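Budgeting for a two-finger gripper, buy now or stay in simulation?
Posted by saarinen_shop, January 6, 2019
Filed under: Equipment & Purchasing

We're a small shop in Callosthorpe and want an arm in by July. Grilley quoted the gripper alone and I can't tell what else to budget for. So far we only have the simulation.

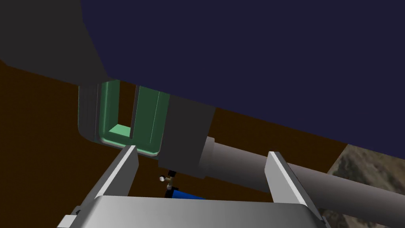 Our budget for extras is $300 a month. Fosia will rent us a gripper for 8 weeks, or we can buy outright. My worry is clearance - the gray rod runs behind the right finger, and the green bin is right above the left fingertip. Should I pay for longer fingers now?

4 comments

gearbox60
Rent first. Fingers are cheap next to the gripper, so order those once you have real parts to try. Keep some money back for cables and a mount.

Fosia_renter
We bought. No regrets.

millhand
Ask Grilley if spare fingers are in the quote. Ours were extra and took 4 weeks to come.

Share (8)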